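The Case for Fewer Collaborations

I have a coat I want to tell you about, and I promise I'll get to the point eventually, though those of you who have been reading me for a while will know better than to hold your breath.

The coat is a navy wool one from a small outerwear label called Szabo, and I bought it in a shop that has since turned into a place that does eyebrows. It has big horn-coloured buttons, a collar that stands up properly in the wind, and a lining I've had replaced once. I have worn it for 11 winters. I've worn it to funerals and hockey games and on one very long bus ride to Sudbury, and in all that time the only writing on it has been on the little label inside the neck, where my mother taught me writing on a coat belongs.

Last August, Szabo announced a collaboration with Fevura, who make running shoes, and I'm afraid I took it rather personally.

You'll have seen the sort of thing. My coat, or a cousin of it, in a colour somewhere between a highlighter and a lime popsicle, with both names running down the sleeve and a rubber patch where the breast pocket used to be. It cost more than twice what I paid for mine. It sold out before lunch. By suppertime there were dozens of them on the resale sites, still folded, and I sat at my kitchen table scrolling through them with my tea going cold and feeling like someone whose favourite aunt had taken up skydiving.

Now, I want to be fair, and I do like a bit of fun in a wardrobe. Some of the most cheerful clothes I've ever owned came out of two outfits putting their heads together. I had a rain hat once, made by an umbrella company along with a milliner, and it was wonderful! It kept the rain out the way an umbrella does and it sat on the head the way a proper hat does, and you could tell that each of them had been in the room and had argued for what they knew. I lost it on a ferry and I still look for it on other people's heads.

So when I grumble about collaborations I'm grumbling about a particular kind, the kind where you can't work out what either party brought along apart from its name. A shoe company knows a great deal about soles and foam and how a foot swells in the heat. A coat company knows about shoulders. I looked at that lime-green coat for a good long time and I couldn't find any foam in it, and they'd done something quite unhappy to the shoulders.

What bothers me is the pace

Twenty years ago, when a fashion house and a sportswear company did something together, it was an event, and people who cared about clothes talked about it for a season. You saved up for it or you decided it was silly, and either way you had time to make up your mind. These days I get the emails before I've had breakfast. I went through my inbox one rainy afternoon when I ought to have been doing my taxes and found 103 messages since New Year's announcing that somebody had joined up with somebody else. A suitcase company and a perfume. A jeweller and a brand of oat milk. A very respectable maker of men's shirts and a video game in which, my nephew tells me, everyone is a goose.

I have nothing against the goose. But I couldn't tell you a thing about any of the shirts, and I suspect the shirtmaker's own staff couldn't either, and that seems a sad place for a shirtmaker to end up.

I rang my friend Junaid Awan about this, as I tend to when I'm worked up. Junaid cut patterns for a menswear firm for 28 years and has opinions about sleeves that would curl your hair. I expected him to agree with me, and he did for the first few minutes, but then he got going about the money. A small label, he told me, might spend a whole year developing one good jacket, and at the end of it they'll sell it to the same few hundred loyal souls who bought the last one. Then a big sneaker company phones up and offers to put their name in front of millions of people, and pay for the fabric besides. "You try saying no to that with rent due," he said. "You'd be out of business with your principles beautifully pressed."

I've thought about that a good deal. He's right that it's easy for me to be lofty when all I have to do is wear the things. If the lime coat pays for another decade of the navy one, then I suppose I ought to send the lime coat a thank-you card, and I would, gladly, if I could be sure that was how it worked. My worry is that it goes the other way. The navy coat isn't in the current range. I checked, and then I wrote to ask, and I got a very pleasant reply inviting me to sign up for news of the next drop.

The little ones are at it too

You might think this is only a trouble at the expensive end, but it has trickled down to the shops where I buy my socks. Jeno, who made the plainest and best cotton T-shirt in the country as far as I'm concerned, now puts out seven collaborations a year, and the plain T-shirt has been moved to a page of the website you need a map to find. Itico, whose canvas bags I have given to nearly every niece and nephew at graduation, did a capsule with a candy maker this winter, all gumdrop colours and see-through plastic pouches. My youngest niece adores hers. She's nine, and she's exactly who ought to have it.

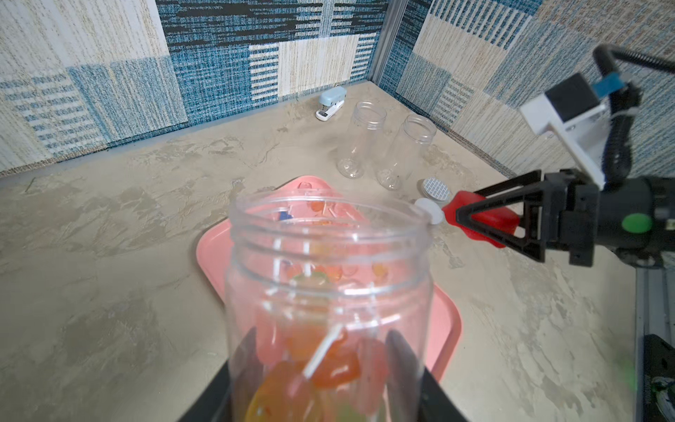

What I would ask for instead

I don't want to leave you with only complaints, as my late father used to say you should never bring a grumble to the table without bringing a casserole as well. So I do have a few requests, if anyone in a position to grant them is reading, and I'd be tickled to hear from you if you are.

I would like to see fewer of them, to begin with, and longer ones. If two companies really do admire each other's work, let them stay together for a few years and get good at it, the way a tailor gets to know a customer's bad shoulder. Most of these partnerships are over before anyone has found out whether the zipper holds.

I'd like each side to say plainly what it did. One line on the tag would do me. If the shoe people worked on the waterproofing, tell me so and I'll be interested, and I may even forgive the colour. If all they sent over was a logo, well, I'd like to know that as well, and I expect the price could come down a little in recognition.

And I'd like the ordinary things kept in stock. I feel strongest about that one. By all means make the lime coat, make it in tangerine as well, have a party with a disc jockey and a line around the block. But keep the navy one hanging on a rail at the back for those of us who come in with worn elbows and a bit of money put aside, hoping to buy the very same thing again. We're not glamorous customers, and we don't photograph ourselves in the change room. We do come back, though, and we bring our sisters.

Junaid thinks I'm dreaming, by the way. He also mentioned, just as we were hanging up, that he'd kept a paper pattern for a coat very like mine, from a job that never went ahead, and that it's rolled up in a tube behind his furnace. He says his hands aren't what they were and he isn't promising anything. I've started looking at wool, and I've been told quite firmly that if I come home with anything green he'll pretend he doesn't know me.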